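Şükran Tuncer
June

1/ We are making a small play corner for children at our family centre, and I am responsible for the kitchen part. I will write my notes in this thread, maybe they are useful for somebody.

2/ First I washed all the toy food in warm water with a little soap. Do not use very hot water, two pieces of our old set lost their colour from it.

3/ The plates and cups come from different sets. Isla Lockyer wanted everything in one colour, but I like it mixed. Small children say the colours aloud when they lay the table – blue bowl, green plate, red tomato.

4/ I asked Pornthip Chareonsuk, who has worked with this age for 14 years, how much food to give at one time. She answered: less than you think. The rest can stay in a box and be changed after some weeks.

5/ Today I put things on the white table to see how they look together. The banana is on the green plate with the teal cup next to it, and the ketchup is lying across the grey plate. The strawberry is my favourite, it has a nice rough skin. 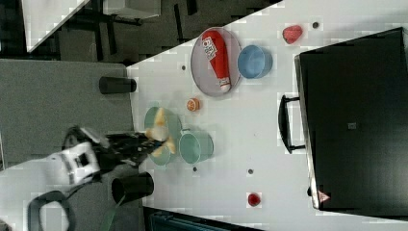 6/ Still missing: a pan, a wooden spoon and something for bread. Berkay Avcı has promised to look in his cellar. If you have such things and do not need them, please write to me before 8 in the evening.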